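Riveo Member Support
Ticket 3117
Category: Streaming library / Interviews and Features
Status: Resolved
Opened: February 2024

Summary

Subscriber reports that the career interview with the lead actress of the series Dokatance stops playing at the start of its second chapter and returns to the title menu. The same subscriber reports that the cast page for the series lists the wrong performer in the role of the mother.

Reported by subscriber

The interview plays normally through the first chapter, in which the actress speaks about her early stage work. When the second chapter begins, in which she discusses the years she spent in small television parts, the screen goes dark and the menu returns. The subscriber has tried the living room television and a tablet. Other interviews in the same collection play to the end. The subscriber adds that the cast page credits the role of the mother to the performer who played the aunt.

First response

Thank you for contacting Riveo Member Support. We regret the interruption. Please complete the following steps and reply with the result of each.

Sign out of the Riveo application on all devices.
Restart the television or tablet.
Sign in again and open the interview from the Interviews and Features page. Do not use the Continue Watching row.
Turn subtitles off before pressing Play.

Please also state which version of the interview you selected. The library holds a broadcast version and an extended version, and the two have similar titles.

Subscriber reply

All steps were completed. The extended version was selected. With subtitles off, the interview played past the second chapter without stopping. With subtitles on, it stopped at the same place as before. The broadcast version plays correctly in both cases. The cast page is unchanged.

Internal note, playback

Fault reproduced on a test account. The extended version fails only when the English subtitle track is active. The track was supplied by Rasteo together with the video file. Line 1000 of the subtitle file has an end time earlier than its start time, and the player closes the program when it reaches that line. The video and audio files show no errors.

A corrected subtitle file has been requested from Rasteo. The subtitle option has been removed from the extended version until the new file is in place. The broadcast version uses a separate subtitle file and has not been changed.

Internal note, cast credits

The cast page takes its entries from the press notes issued for the first season. In those notes the names for the mother and the aunt appear in reverse order. The closing credits of the episodes are correct. Under the library standard, on-screen credits take priority over press material wherever the two differ.

The character name Ní Chonaill was also shown without its accent in two places on the cast page. Both entries have been corrected. The search index has been updated so that the name may be found with or without the accent.

A related question was raised by the records desk about the year given for the opening episode. The story is set in 1917, and the year had been entered in the field for release date. This caused the episode to appear under Silent Era in the browse menu. The entry has been moved to the correct field.

Second response

We have confirmed the playback fault and identified its cause in the subtitle file for the extended version. Until a corrected file is available, subscribers who require subtitles are advised to select the broadcast version. The cast page has been corrected and may take until your next sign-in to display properly. 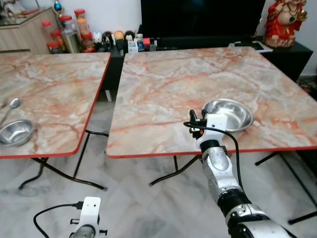 Two folding tables with steel bowls and a spoon.

Update from supplier

Rasteo has delivered a corrected subtitle file. The file was checked from beginning to end against the extended version on a television, a tablet and a web browser. Playback did not stop on any of the 3 devices. The subtitle option has been restored.

Final response

The corrected subtitles for the extended interview are now available. If the earlier fault continues, please remove any downloaded copy of the interview from your device and download it again. Copies saved before the correction will still contain the old subtitle file.

Subscriber reply

The interview now plays to the end with subtitles on. The cast page is correct on the tablet. The television displayed the old page until the application was closed and reopened.

Closing note

Ticket closed with the agreement of the subscriber. The remaining extended interviews supplied by Rasteo are to be checked for the same timing error by the end of June. Any further faults will be entered as separate tickets and linked to this one.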